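Search this site Enter keywords Go

Progress report to Guillot: Keker handling project, second period
Prepared at Prornthorpe, 15 October 2024

Collection of handling episodes went ahead as planned until the trigger fault. We recorded 3512 episodes in the period. Of these, 2841 passed review and have been delivered. Most of the others were lost to the fault described below.

The fault is in the trigger return. When the operator lets go, the finger tips open late, and the recorded jaw width no longer matches the real one. It does not show up with boxes or rigid bottles. With flexible pouches the tips keep pressing after the width reading says they are open, and a policy trained on that data drops the item early or pulls it sideways. We first saw it in June on one unit and treated it as a worn spring. That was a mistake on our part, and it cost us several weeks of pouch data.

Pouches remain the main test item for the repair, and the passing of items between two grippers is where the delay does the most harm.

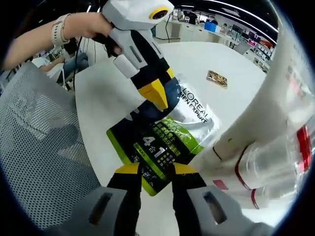 Dineo Mtshali replied to the draft of this section that the spring was never the whole problem, and that units with new springs had started lagging again after nearly 300 episodes. She asked that we stop calling it wear and look at the linkage.

We have done so. Plusel supplied a revised linkage and we fitted it to two units. Over 229 check episodes neither unit showed the late opening. We consider this encouraging but too short a run to close the fault.

There was one safety point. An operator's finger was pinched when a jaw stuck and then released. The skin was not broken. Operators now set a stuck unit down and report it before touching the jaw.

Next period: fit the linkage to the remaining units, repeat the lost pouch episodes, and add a jaw width check at the start of each session. Vusumuzi Buthelezi will send the revised delivery schedule separately. No change to the budget is requested.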